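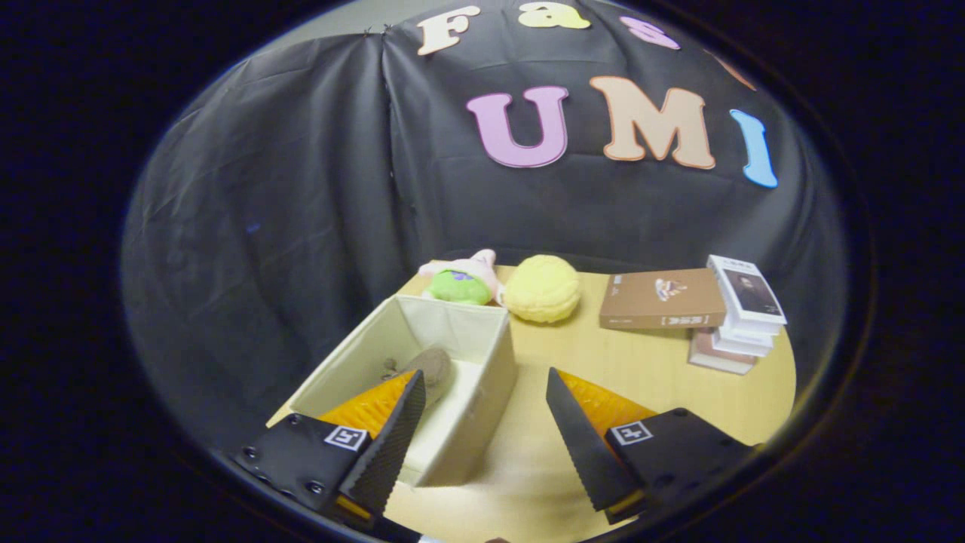 Figure 2. Wrist view from the hand-held gripper over the open storage box, with plush toys and books on the table.

3.2 Collecting demonstrations by hand

All demonstrations for the toy-sorting task were given with a hand-held gripper. The person holds the tool, moves it to a toy, closes the fingers, carries the toy to the fabric box and opens the fingers again. The camera on the tool records the whole motion through a fisheye lens. Each finger carries a square marker, and the opening width is read from the distance between the two markers in every image.

We first tried remote control of the arm in the Skaltach cell, using a pair of joysticks. Operators could finish the task, but they tended to stop above the box and correct the wrist several times before letting go. These pauses were copied by the trained policy. With the hand-held tool the same operators moved at a natural speed, and we dropped the joystick data from the main training set. It is used only in the comparison in Section 5.

In total we recorded 3526 demonstrations. A demonstration was discarded if tracking was lost for longer than two seconds, if a marker was hidden during the grasp, or if the toy ended up outside the box. After this step 3000 demonstrations remained for training. A separate set of 500 was recorded in September by operators who had not taken part in the first collection, and was kept for testing.
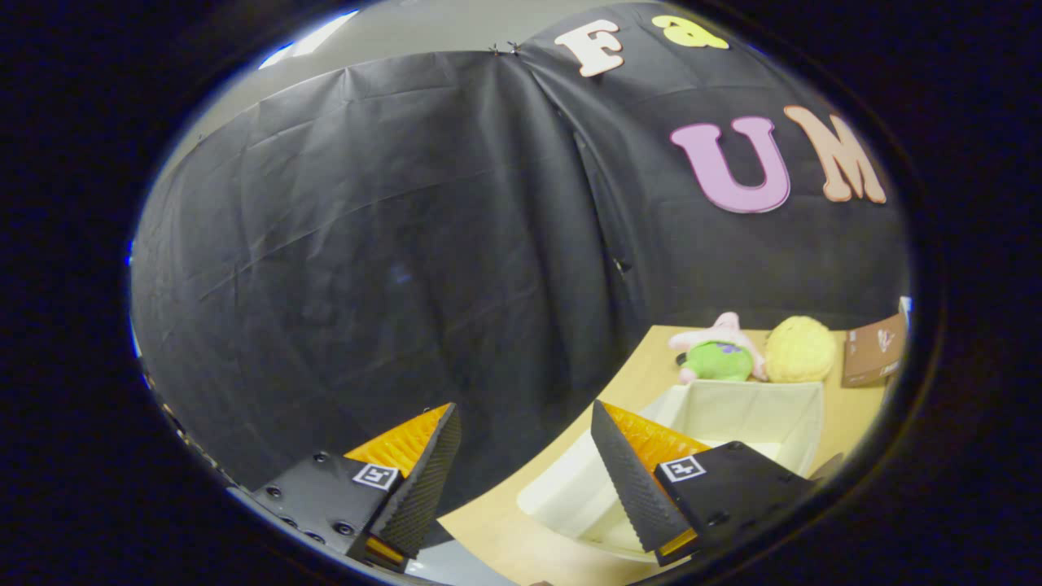 The starting pose of the tool was left to the operator. We asked only that the box be in view when recording began and that the tool not be turned upside down. Early operators started from nearly the same height every time, and a policy trained on their data failed when the arm began lower or farther to one side. Later instructions told operators to step to a new position between demonstrations. Soft objects were grasped near the middle, with no limit on the approach angle.

Vojtěch Zelenák wrote the Flenik software that turns the recorded tool path into arm commands. It shifts the path into the base coordinates of the arm and rejects any path the arm cannot reach. Rejected paths were not repaired by hand. The remaining paths were played back at half speed on the arm before training, with the box in its marked position, as a check on the calibration between the camera and the fingertips.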